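Section 6. Running the Bowl Demonstration for Visitors

Use this procedure when the Skestimero station is shown at an open day. One session serves up to 38 visitors.

1. Confirm that program 177 is loaded on the Nurico control panel.
2. Clear the tabletop and place the bowl with its open side up.
3. Ask visitors to stand behind the floor line before the arm is switched on.
4. Press Start and remain within reach of the stop button.

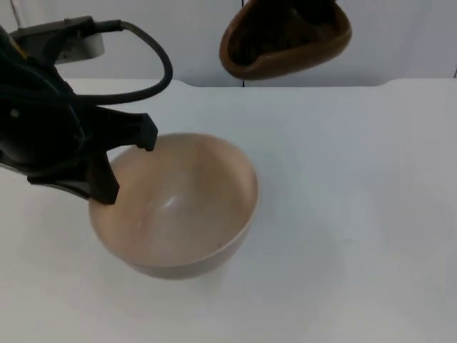

Approach check. The operator must watch the first approach at low speed — the program pauses before the fingers close. Confirm that they are open and straddle the rim, with the lower fingertip just inside the bowl. The cable above the gripper should form a wide, free loop. If either condition is not met, press Stop and repeat step 2.

CAUTION: Do not reach over the table during the pause. The arm remains under power.

Note: If the panel shows code 686, end the session and inform the Plurkham service desk. Visitors may return to the hall while the station is reset.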